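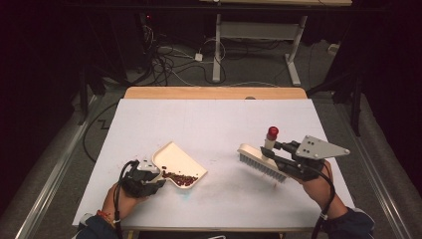
About Hatness

Hi, I'm Sandra Dawber, and I run Hatness, a small real estate office that finds old houses for people who want to live in them. We work for buyers only. If you've landed on this page you've probably been up late scrolling through farmhouses with your second cup of tea going cold, and believe me, I know the feeling (I still do it myself, and I do this for a living!).

We cover the country between Cisow and Clulter, plus the whole of the Araya valley down to the bridge. It doesn't look like much on the map. It takes me the better part of a morning to drive end to end if I get stuck behind a hay wagon, and there are pockets of it that never show up on the big listing sites at all. Some of the nicest houses we've found were sold over a fence.

How I got into this

I bought my own place first, and I bought it badly. It was a stone farmhouse above Cisow with a long view and a short driveway, and I fell for it in one afternoon. I didn't ask where the water came from. I didn't ask who owned the strip of grass between my gate and the county road either, and that one cost me two years of letters and a very awkward lunch with the man who did own it. We're good friends now, he plows me out in the winter, but I'd have liked to meet him some other way.

After that, friends started asking me to come along when they looked at houses. I'd walk around the outside while they were indoors admiring the fireplace, and I'd come back with a list. Then friends of friends asked, and then a couple I'd never met called from three states away and offered to pay me for it. So I got my license, rented the front room over the hardware store in Clulter, and put a sign in the window. That was 15 years ago and I'm still in the same room, though I've finally replaced the carpet.

The name comes from the farm. It was Hatness on the deed when I bought it, and I've never found out why. If you know, please write!

What we do

You tell us what you're after, and we go and look. That's the short version. The longer version is that we start with a phone call, usually a long one, and I ask a lot of questions that may seem beside the point. Do you mind hearing a road? Who's going to mow? Does anybody in the family have trouble with stairs, or might they in a few years? How do you feel about neighbors who keep geese?

Then I write it all up on one page and send it back to you, and you cross out the parts I got wrong. People tend to cross out quite a bit the first time. A pair of brothers once told me they needed six bedrooms and ended up very happy with three and a barn.

Once we've agreed on the page, I start making calls. I look at everything in person before I'll ask you to make the trip, and I'll tell you plainly when a place isn't worth the gas. Photos of a house are taken on its best day, with the pool just cleaned and the neighbor's tractor parked somewhere else. I like to go in the rain if I can manage it, and I go back at night to see what the traffic does. 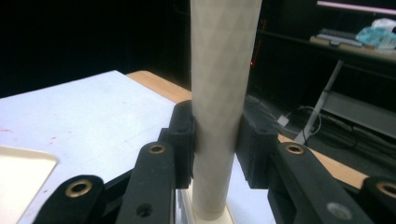
When there's something good, you come out and we spend the day together. I drive, I bring lunch, and I try to keep quiet for the first ten minutes in every house so you can hear yourself think. (My husband finds this very hard to believe.) After that I'll show you what I've noticed, good and bad. I carry a flashlight, a marble and a pair of rubber boots. The marble is for floors.

If you decide to make an offer, I'll help you work out the number and I'll do the talking. I know most of the listing agents out here and I've known some of their parents, and we all have to go on seeing each other at the feed store, so things stay polite. I'll also line up the inspector, the surveyor and the well man, and I'll be there when they come. You don't have to use the ones I suggest.

What we look for in an old house

I get asked this at parties, so here goes. Roof first, always, and I mean the underside of it. Then water: where it comes in, where it goes out, and where it goes when it rains hard for a week. In the Araya valley the river looks a long way off in June and a good deal closer in the spring, and there are two lanes down there where I won't show a house at all.

Then access. I'm a bore on this subject, for reasons I've already explained. Half the properties around Cisow are reached over somebody else's land, and it's usually fine, and it's usually written down somewhere, but I want to see the paper. Shared wells are the same story.

After that it's mostly a matter of what you can live with. Crooked walls are fine. An ugly kitchen is fine too, and may even save you money, as other buyers walk out when they see it. I'm a lot more wary of a house that's just been painted from top to bottom, especially if there's a new bit of drywall in one corner and nowhere else.

Land is another thing people get wrong in both directions. Twenty acres sounds wonderful until you've paid someone to cut it. On the other hand, a big house with hardly any ground around it can lose its view in one season if the field next door gets sold, so I always ask who owns what you can see from the porch.
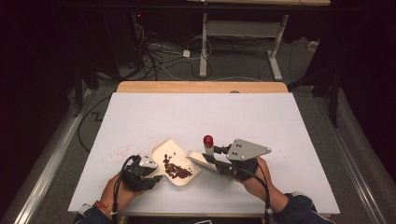 Page last updated: 16 June 2019

Fees, since everyone wants to know and hardly anyone likes to ask

The first call is free. If we go ahead, there's a $200 sign-up fee, and it covers my gas and the write-up. You get it back at closing. Beyond that, our commission is set out in a two-page agreement that I'll send you before we do anything, and I'd like you to read it, please, and call me with questions. I wrote it myself and then had a lawyer take out my jokes.

We don't take anything from sellers. We don't take anything from inspectors, builders or moving companies either, although the roofer in Clulter does drop off a pie at Thanksgiving and I'm not giving that up.

There's no minimum price. We've helped with some pretty grand places, the kind with a guest house and a tennis court and a name carved over the door, and we've helped a schoolteacher buy a two-room cottage with a tree growing out of the chimney. I enjoyed the cottage more, if I'm being truthful. So far we've seen 162 buyers through to their keys, and a fair number of them still send me pictures of their tomatoes.

What we don't do

We don't do vacation rentals. I tried it for one summer and spent most of it looking for other people's phone chargers.

We don't do new developments, commercial buildings or anything on the far side of the Araya bridge. There are good agents over there who know it much better than I do, and I'm happy to pass along a name or two.

And I won't bid on a house you haven't stood in. I've been asked many times, sometimes by very nice people with very full calendars, and the answer stays the same. Come for one day. I'll bring the sandwiches.

If you're moving here from the city

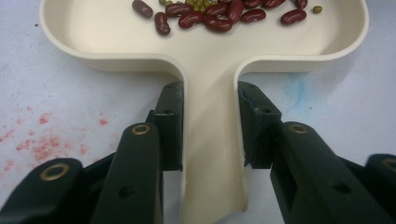
Most of our buyers are, and I was too, once. A few things catch people out. The internet is better than you'd expect in Clulter and worse than you'd expect everywhere else, so ask me about the exact road. The power goes off a couple of times each winter, so budget for a wood stove or a generator or a lot of blankets. The grocery store in Cisow closes earlier than you think it does.

What you get in exchange is harder to put on a page. Your neighbors will know your car before they know your name, and somebody will leave squash on your step in August whether you want it or not. I've had buyers who hated the first winter and called me in tears, and I went over with soup, and they're still here. I've had one couple who packed up and went home after a year, and I helped them sell, and there were no hard feelings.

I keep a folder of everything newcomers ask me: trash pickup, dog licenses, who'll sweep a chimney, what to do about bats. You get a copy when you close. It's grown pretty thick, and I should warn you that some of the phone numbers are in pencil.

Coming to see us

The office is over the hardware store at 427 Main Street in Clulter, up the outside stairs. Go slow on the third step. Mornings are best, as I'm generally out on the road after lunch, and if the door's locked they'll take a message for me downstairs at the paint counter. Park behind the building, where it's free all day. Dogs are welcome, and so are kids, and there's a coffee maker that works if you hold the lid down.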